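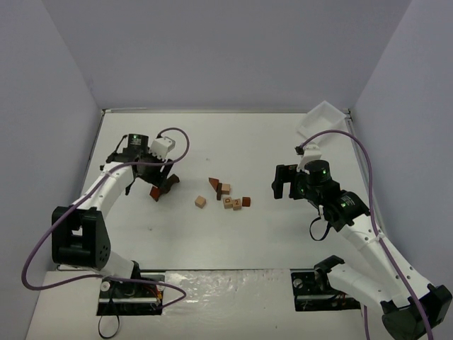
Aurora Cunha wrote to ask whether we are the same Brarer that used to rebuild gearboxes behind the petrol station in Birnon, and whether we would still look at one from 1978. Yes to both. We moved across the road, the sign changed colour, and the telephone number stayed as it was.

Workshop > Brarer Gearboxes > About us

Brarer rebuilds manual gearboxes and rear axles for older cars. We started in 2000 with one bench, one hydraulic press and a parts washer that leaked. Most of what comes in was built between the early sixties and the middle of the nineties. We take later boxes if the parts can be had, and we will tell you on the telephone if they can't.

We don't do automatics. We did for a while, and it meant keeping a second set of tools and a second set of stock for four or five jobs a year. If you have an automatic, Gouveia in the next valley will take it, and they send us their manuals.

What we do

A standard rebuild means the box is stripped, cleaned, measured and put back together with new bearings, seals and synchro rings. Gears and shafts are reused if they are within tolerance. If they aren't, we ring you with a price before ordering anything. Each box has a number stamped on a small tag under one of the casing bolts, and a sheet in the filing cabinet with the same number. The sheet has the end float, the shims used and the name of whoever built it. The latest tag is 3017. We have all the sheets apart from a few from the first winter, which got damp.

Axles are done the same way. The contact pattern on the crown wheel is checked with marking paste and photographed, and you get a print of it with the invoice. People ask what they are supposed to do with the print. Keep it with the car. The next person to open the axle will be glad of it.

We also do:

- overdrive units, on their own or with the box
- remote gear linkages and worn selector forks
- propshafts, if the joints are the replaceable kind (balancing is sent out)
- clutch replacement on cars we already have in for a gearbox

We don't do engines, brakes or bodywork. We will point out a leaking brake pipe if we are under the car and see one.

The building

The workshop is 1650 square feet on one floor, with two ramps at the front and the build room at the back. The build room has its own door and its own heating, and the door is kept shut. Stripping and washing happen at the front so the dirt stays there. The stores are upstairs over the office, up a steep stair, and that is why heavy casings live under the benches.

We bought the building in November 2009 from a firm that made shop fittings. Their racking was left behind and we still use most of it. The three-phase supply was already in, which saved us a good deal of money and one argument with the electricity company.

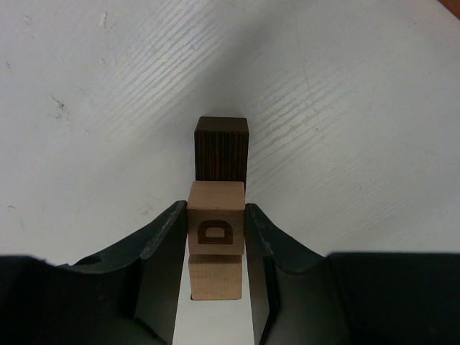
Parking is harder. There is room for six customer cars in the yard, and a trailer takes up two of those spaces. If you are bringing a car on a trailer, please ring the day before so we can clear the gate side. The lane behind the workshop looks wide enough to turn in. It isn't, and the wall at the far end has been rebuilt twice.

Who works here

There are five of us, two of them part time. Everyone who builds gearboxes also answers the telephone, so you may have to wait while somebody wipes their hands. We have found it works better than having messages passed along. Whoever builds your box signs the sheet, and if there is a problem later the same person deals with it.

We have had apprentices on and off over the years. They start in the washing bay, then strip boxes, then build axles, and only after that build a gearbox on their own. It takes a bit over two years. One of the present builders came up that way.

Parts

Bearings and seals come from the ordinary trade suppliers. Synchro rings are the difficulty. For some cars the new ones on sale are poor, with the teeth cut too shallow, and we'd rather fit a good used ring and say so. For the commoner four-speed boxes we have our own batch made, sold under the name Sallel. The first batch was too tight on the cone and we scrapped it. The rings sold now are from the third. You can buy Sallel rings over the counter without having us do the work — bring the old one with you so we can match it.

We buy old gearboxes in any state for parts, including seized ones. We can collect within 21 miles. Further than that you would need to bring it or put it on a pallet. Please drain the oil first.

Prices and waiting time

Prices are on the separate list and are changed once a year. The quote assumes a box that is complete and has not been opened by somebody who gave up halfway. A box in a crate costs more, as we have to work out what is missing before we can start.

Waiting time is usually five to seven weeks. It is longer in spring, when everybody takes the cover off the car and finds that second gear still jumps out. If you can send it in the autumn you will get it back sooner. The guarantee is two years, whatever the mileage, and goes with the car if you sell it.

Opening hours

Monday to Friday, eight until five, closed for lunch from half past twelve to one. Saturdays by arrangement, for collections only.

Comments (4)

mgb_tony
Had my overdrive done here in the spring. Goes in and out properly for the first time since I bought the car. Seven weeks, as quoted.

Ruth P.
Do you post the Sallel rings abroad? My brother needs a set of three and can't find any where he is.

Brarer workshop
Ruth, yes, we do. Ring or write with the casing number and we'll give you a price for postage. Three rings go in a small box.

Keith
8/26/18
The price list link takes me to last year's. Also, can you say whether you'd do a box with a cracked bellhousing, or is that scrap? It's cracked by the lower bolt hole, nowhere near the bearing.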